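Product Review: Clunura Kitchen Task Set for Student Robotics

Reviewed for the equipment pages of the Erton Robotics Club

The Clunura Kitchen Task Set is a collection of household items and play food intended for student teams working on pick-and-place exercises. The club purchased one set in December for use by its intermediate section, whose members are preparing for the household round of the Siregar Student Challenge. This review covers the suitability of the set for instruction, its durability, and its value.

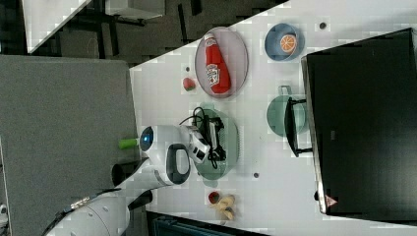

Is the set suitable for a team in its first year?
Members who can already move an arm between fixed positions will be able to use it; complete beginners should start with plain blocks.

The club's assessment is based on 8 sessions. Each team was given the same table and the same written task sheet, and was asked to plan a grasp, record it, and repeat it after an item had been shifted by hand.
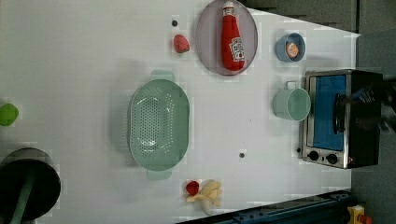

Reading time: 2 min

Contents and variety

The principal strength of the set is the range of shapes. A ketchup bottle lying on a plate presents a different problem from a strawberry on the bare tabletop, and students quickly learned that one approach angle would not serve for both. The peeled banana was the most demanding of the food pieces, and several teams set it aside until their second month.

The green colander proved the most useful single item. Its long oval shape obliges students to consider orientation before closing the gripper, and its rim can be approached from several directions. The instructor's booklet gives it only a short paragraph, and the club has written two additional exercises to make up the difference.
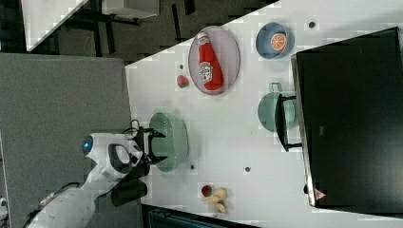 Gripper above the green basket, with the bottle and plate farther up the table.

Durability

No item has cracked. The plates have picked up light scratches, and the printed label on the bottle has begun to lift at one corner. Replacement pieces may be ordered individually, although delivery of a spare plate took longer than the supplier had stated. Sections with a fixed competition date should order spares at the start of the term.

Documentation

The booklet is clearly written but assumes that the table has been measured and marked beforehand. It offers little guidance on scoring. The club adopted a 300-point sheet of its own, with deductions for dropped items and for contact with the table. Teams found this easier to follow than the pass or fail marks suggested in the booklet.

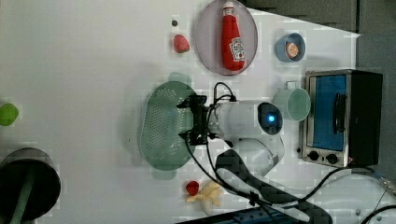 The same sheet was used when the section compared the set with the smaller Vusano Starter Box, which the club has owned for some time. The Vusano box is easier to store and its pieces are lighter, but it contains little that requires a change of wrist angle. Teams that trained only on the Vusano box needed further practice before they could complete the Clunura tasks.

Value

The club's equipment allowance for the year was $1000, and the set accounted for $300 of that amount. The price is reasonable for a section that meets regularly. A school planning a single demonstration would do better to borrow one.

Recommendation

Recommended for intermediate sections, with the reservation that instructors should prepare their own scoring materials. The set will remain in use through the spring term, and the two colander exercises are available from the club office on request.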